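Home | Products | Benchmarks | Interviews | Downloads | Contact

This site uses cookies to remember your settings and to count visits. Accept all | Manage preferences

Long fingers, short fingers: comparing grippers at Woseo

The manipulation group at Woseo has spent the past few months comparing two sets of fingers for the same parallel gripper. One set is the Skorico standard, short and padded. The other is a long, flat pattern with a tapered tip, made to the group's own drawing by Godinho. We spoke to the engineer in charge of the trials on a Friday afternoon, between two blocks of runs.

The starting point was a complaint from the people who operate the cell. With the short fingers, the body of the gripper came down too close to neighbouring objects, and the operators spent their time steering round things they had no interest in. "You can pick up nearly anything with the short set if it stands alone," the engineer says. "Put a tall item next to it and your approach angles are gone. The planner will still find one, but it comes in from somewhere silly and takes twice as long."

The trial was set up as 454 grasp attempts per finger set, on the same objects, with the same arm and the same controller settings. Objects were toy kitchen items and small household goods. The engineer is firm that this was a choice of geometry. "Handles, knobs, rims, thin edges, soft things that fold. A set of machined blocks would have given us cleaner numbers and told us very little."

Of the 454 attempts, the short fingers failed on 49. The long fingers failed less often in crowded layouts and more often on heavy or smooth items, where the tips spread slightly under load. The group does not quote a single combined figure. "It depends entirely on the mix of objects. If I change the mix I can make either set win, so I would sooner show the two lists."
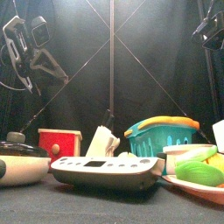 Deflection was the main worry with the long pattern. The first version bent visibly at the closing force used for the short set, and the position reading from the gripper no longer matched the gap at the tips. Godinho supplied a second version with a thicker root, and the closing force was lowered. "We lost some grip on round things. A smooth knob will rotate out if you take it off centre. On a drawer pull that matters, as the load comes along the finger and you have only friction holding it."

Asked about soft items, the engineer is more positive. A narrow tip can pinch a fold of cloth without pushing the rest of it away, and the short pads tended to flatten the fold before they closed. The result was consistent enough that the group now fits the long set by default for any layout containing fabric.

The camera position had to be revisited as well. A camera mounted on the gripper looks along the fingers, and longer fingers take up more of the view. The group tried three bracket heights before settling on one where both tips stay visible through the full stroke. Each change of bracket meant a fresh hand-eye calibration. "Half a day each time, if you do it properly. We did it badly once and threw out a morning's data."

A second camera, fixed beside the table, was used to judge outcomes. The judging was done by a person from the recordings, 691 clips in the first pass, with unclear cases marked and looked at again. Automatic scoring from finger position was tested and dropped. It counted a grasp as good whenever the fingers stopped short of fully closed, and that included several cases where they had stopped on the edge of something else.

On controllers, the comparison is less complete. The arms were driven first through the Skorent unit and then through the group's own software, with the gripper commands sent on a separate line. The Skorent unit was smoother at low speed. Its weakness was a delay between the arm reaching its target and the fingers starting to move, which the engineer measured at 355 milliseconds. "For single-arm picking you can live with that. With two arms handing something over it is too long - one side is waiting and the other is already pulling." The group's own software is quicker to respond but has to be restarted after a protective stop, and the operators dislike it for that reason.

What would the engineer do differently? "Change fewer things. We swapped the fingers and the bracket in the same week, and for some of the early runs I can't say which of the two made the difference." Those runs have been left out of the results.

Two-arm trials are planned for November, with long fingers on one side and short on the other. The order for a third version from Godinho, with a rubber insert near the tip, has been placed but the parts had not arrived when we spoke.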